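4.2 混合餐具归置任务 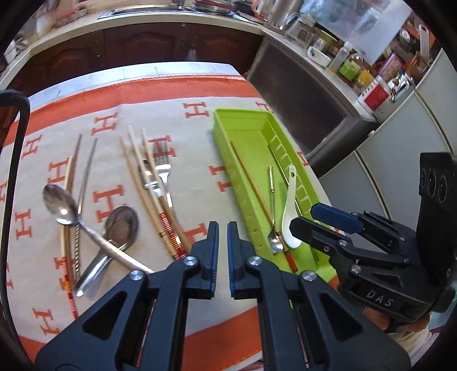

图3 餐具归置任务的工作现场。印花桌布上散放筷子、勺与叉,右侧为绿色收纳盘,两只手持夹爪分别位于近端与盘侧。

家务操作的评测多以杯、碗、盒等体积较大的刚性物体为对象,抓取点充裕,放置误差的容限也宽。细长餐具的情况不同:筷子直径小、长度大,贴近桌面时可供夹指插入的空间极为有限;金属勺与叉表面反光强,深度估计在高光处容易失效。为考察现有策略能否胜任此类工作,本节将餐桌收拾中的一个环节单独取出,要求系统把散放在桌布上的筷子、勺、叉逐件移入一只长条形塑料盘。任务环境取自普通住宅的厨房,橱柜与台面上的杂物保持原样,不作背景遮挡。

任务的困难主要来自三个方面。其一为遮挡与堆叠。图3左侧的两把银色勺子互相交叠,上方勺柄又压过两根木筷;中部一把叉子大半隐于筷子之间。策略须先判断上下次序,否则夹取下层物体会带动上层物体滑移。其二为外观干扰。桌布印有橙红色字母,边缘为宽幅橙色带,部分字母被叉齿或筷尾图案遮去一部分,基于颜色的分割在这些位置常把印花边界误作物体边界。其三为类内差异。木筷深浅不一,尾部花纹各异,另有金属筷;勺类则包括银色金属勺与白色陶瓷汤勺,后者勺体宽,入盘后占位明显大于其他餐具。

示教数据由Hashini Kumarasinghe与Tharindu Munshi在Ladilton采集,共400条,每条以一次完整归置为单位。其中165条的初始布局含有至少一处堆叠,其余为平铺布局。操作者不受固定顺序约束,只要求餐具入盘后不高出盘壁。标注由Lalit Yadav完成,每次抓取记录物体类别、接触部位与放置后的朝向。夹指掉落物体的片段予以保留,供恢复行为的学习使用。

我们比较了2种策略。基线策略Dewan直接由图像预测末端轨迹;Stiltenwood在此基础上增加接触部位预测,并在闭合前对夹指高度作一次修正。两者使用相同的训练数据与视觉编码器,测试时的餐具组合及桌布位置均未在训练中出现。单件成功定义为物体完全位于盘内,且移动过程中未将其他餐具推出桌面。

在平铺布局下,Stiltenwood对金属勺的单件成功率约为93%,叉子略低,筷子最差。筷子的失败集中于闭合阶段:夹指先触及桌布,布面随之起皱,筷身滚离原位,而策略仍按闭合前的估计继续上提。高度修正减少了这类失败,但未能消除。Dewan的失败类型更为分散,其中相当一部分是把印刷字母的竖划当作筷子夹取,在橙色带附近尤为多见。

堆叠布局下两种策略的表现均明显下降。较典型的错误是选中下层勺柄后直接上提,上层勺子翻转并落在盘壁之外。人类操作者遇到同样情形时,通常先将上层物体拨开少许再夹取。示教中这一动作持续时间很短,训练后的策略极少复现。我们尝试对相应片段加大采样权重,拨动动作的出现次数有所增加,但也开始出现在无需拨动的平铺布局中,整体耗时随之变长。

放置阶段的问题相对较少。收纳盘狭长,餐具须大致沿盘的长轴放入。当盘内已有筷子斜置时,后放入的陶瓷勺容易架在筷身上,使后续物体失去平稳的落点。当前策略不具备盘内整理的能力,遇到这种情况只会继续叠放。Imtiaz Bepari建议把盘内占用状态作为附加输入,初步实验表明斜置次数减少,但对陶瓷勺的改善不明显。

就该任务而言,现有系统可在平铺条件下承担大部分金属勺、叉的归置,对筷子及堆叠餐具仍需人工介入。完成同样一桌餐具,Stiltenwood的用时也长于操作者示教。触觉反馈对薄物体抓取的作用在4.3节讨论。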